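Section 6: Setting up your sorting bin and getting the blocks in order

Right, so you've got your bench up and level (if you haven't, go back to section 5, I'll wait) and now we come to my favourite bit, the bin. I'm Roxana Cuervo, I wrote most of this guide for the Arboleda block sets, and I've spent more hours than I'd like to admit leaning over a metal tray full of coloured blocks. What follows is how I do it on my own bench at Alley. You can do it differently, but try it my way once first!

What you'll need

One rectangular metal bin, any depth you can comfortably reach into
Your block set (the small Ovo box or the big Irkska one, both work)
A soft brush and a dry cloth
A bit of damp rag
Masking tape and a pencil

Placing the bin

1. Clear the bench and wipe it down. Grit under a metal bin will scratch a light wooden top in no time, and I have the scratches to prove it.

2. Put the bin down with one long side facing you. Don't slide it into place, lift it. If it's heavy, get someone on the other end.

3. Press on each corner in turn. If one rocks, fold a scrap of card and tuck it under. Check again once the blocks are in, as the weight sometimes settles things.

4. Run a strip of masking tape along the bench at two of the corners and draw a pencil line where the bin sits. Next time it gets knocked (and it will) you can put it straight back.

Note: leave a hand's width of bench showing in front. You'll want somewhere to rest your wrist.

Getting the inside ready

5. Brush out the bin, corners first. Dust loves a corner.

6. Feel along the walls with the cloth, never with bare fingers. Old bins flake, and a lifted chip of paint can be surprisingly sharp. If the cloth snags, rub that spot down with fine paper and brush out again.

7. Look for holes in the floor. Plenty of these bins have them and they do no harm with full-sized blocks, but if you keep the little pegs in the same bin, put a piece of tape over each hole from underneath.

CAUTION: don't repaint the inside of a bin and use it the same day. Fresh paint comes off on the blocks and you will never get it off the pale ones. I leave mine overnight, and in March, when the shed is freezing, I leave it two nights.

Scuffs and cloudy patches on the floor are fine. I get letters about this! A bin that has been used looks used, and there's nothing to fix unless you can feel a ridge that a block would catch on.

Putting the blocks in

8. Tip them in gently, from low down, a few handfuls at a time. Pouring the whole box from chest height is great fun and very loud and it dents the edges.

9. Spread them so that they lie flat on the floor of the bin in a single layer. If they're piled up, you've got too many in. The Irkska set has 891 pieces and they are not meant to go in all at once, whatever my nephew says.

10. Keep to one or two colours while you're learning. I like the reddish-brown with the dark green, they're easy to tell apart even in bad light (mine is a single lamp, and by four in the afternoon it's hopeless).

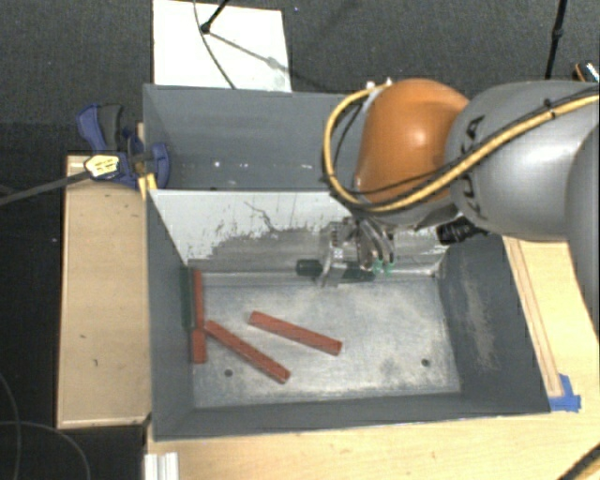 Fig. 6a. Reddish-brown pieces in the bin, with a dark green block at the gripper.

Sorting by colour

11. Choose the colour you've got fewest of and take those out first. It sounds backwards, but it leaves you with a bin of one colour at the end and you can tip that straight into its box.

12. Pick up long blocks near the middle. Held by one end they swing, and they knock the others about.

13. Lift straight up until you're clear of the rim, and only then move across. Most of my dropped blocks were really clipped rims.

14. Anything lying hard against a wall, nudge it into the open first. Trying to get hold of it where it is just wedges it tighter, especially where the wall slopes.

Note: if you've got the big set, don't try to do the lot in one go. I did 1000 pieces in an evening once and couldn't look at green for a week.

When a block is damaged

Chipped corners can stay in use. A split block should come out, because it'll only get worse and the splinters end up everywhere. Put it to one side and write its colour and length on a slip of paper, which makes ordering a spare much easier. Spares are on the sheet in the lid of your box, and the part numbers starting at 4000 are the long ones.

Cleaning up afterwards

15. Empty the bin completely, even if you're coming back to it tomorrow.

16. Wipe the floor with the damp rag, then dry it properly. Bare metal rusts where the paint has gone, and rust marks on the blocks are a pain to shift.

17. Store the bin upside down, or with a cloth over it if there's no room to turn it. Mine has had spiders in it twice.

If your bin has a dent in the rim, have a look at section 9 before you start hammering. Boxes, labels and where to put them all come next, in section 7.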